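Robot Club Gallery: The Drindik Project, Winter Term

Hi and welcome to our gallery page! I keep this up for the Vusutbridge Robot Club, mostly so our families can see what we're doing back there on all those evenings, and a little bit because I like having somewhere to put my screenshots. I joined as a total beginner in December, so if I explain something badly, please blame me and not the club.

Last updated March 5, 2024

What we're working on

Our project this term is called Drindik. The idea is a kitchen helper: a robot arm that can pick up food, put it in and out of bags, and set it down where you asked for it. We picked food because everybody in the club had an opinion about it (some of us had very strong opinions about croissants), and because soft, squashy, odd-shaped stuff is much harder for a gripper than a nice tidy block.

We do nearly all of the work in simulation. A real arm of this kind costs way more than we raise at the bake sale, and in the simulator you can drop a carrot 982 times and never have to sweep the floor. That number is real, by the way! It's how many practice runs we had logged by the end of the carrot unit. The goal for the whole term is 2,000, and we're getting there.

How a club night goes

There are 15 of us this term, and we split into small groups so everybody gets time at a keyboard. One group drives the arm by hand, using a game controller, and saves the good runs. Another group goes through those runs and tosses the ones where the arm bumped something or took a silly route. Then the training group feeds what's left to the program overnight, and next time we all crowd around one monitor to see what it learned. I love that part. There's a lot of yelling.

Driving is trickier than it looks. You've got the arm moving one way, your view pointing another way, and the gripper turning on top of that, so for the first few weeks I went left every single time I meant to go right. My best tip for new drivers: come straight down over whatever you're going for, slowly, and only think about the fingers once the wrist is where you want it.

The Sastano kitchen

Sastano is our name for the set of kitchens we practice in. We have 11 of them, all with the same basic stuff moved around and given different tiles, counters and cabinets. Changing the look matters a lot. Our first program got pretty good in a plain white kitchen and then completely lost its mind when we swapped the countertop, so now we shuffle kitchens every night.

The gallery

Bag task, granite kitchen. The arm's wrist is right down over the paper bag, and there's the croissant peeking out of the front. I'm very fond of the orange tiles in this one, and the toaster and the carrot are handy for practicing with more than one thing on the counter.

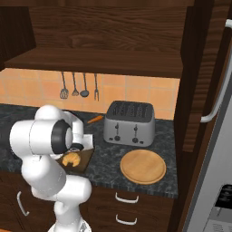
Next up: the Treloar meet

Treloar is the regional club meet, and we're taking Drindik along for the first time. Each club gets a table, a screen and around ten minutes to show a task from start to finish, with the judges picking which kitchen gets loaded. We're going with the bag task. If it goes well, we'd like to try the carrot too, but I've been told not to promise anything on the website, so consider that a maybe.

Want to join?

Come on by! You don't need to know any programming, and we have spare controllers. Bring a laptop if you've got one, and a snack to share if you feel like it. I'll add more pictures after the meet, once I've caught up on sleep and found the cable for my hard drive.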